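Gullevberg switches 623 water meters to hourly reading

Water customers in the Tarkau and Fehr districts of Gullevberg will be billed from hourly meter readings starting with the next quarter. The utility has replaced 623 mechanical meters out of 1272 on the two supply zones. The remaining units stay on manual reading until their seals expire.

The new meters report by radio to 105 street collectors. Readings are stored for 2 years and can be viewed in the customer portal. Tariffs are unchanged.

"Leak alarms are set at the meter and do not depend on the radio link," said Harpreet Kennedy, network engineer at the utility. An alarm is raised when flow does not return to zero within a day.
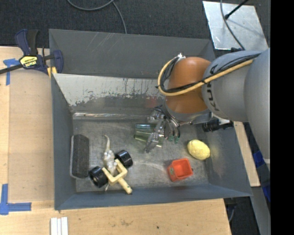 GULLEVBERG, February – Billing software for the change was supplied by Gekilix. Ravinder Melnyk, who manages customer accounts, said estimated bills will end for all converted addresses. Customers who dispute a reading may request a bench test of the meter. The fee is refunded if the error exceeds the permitted limit.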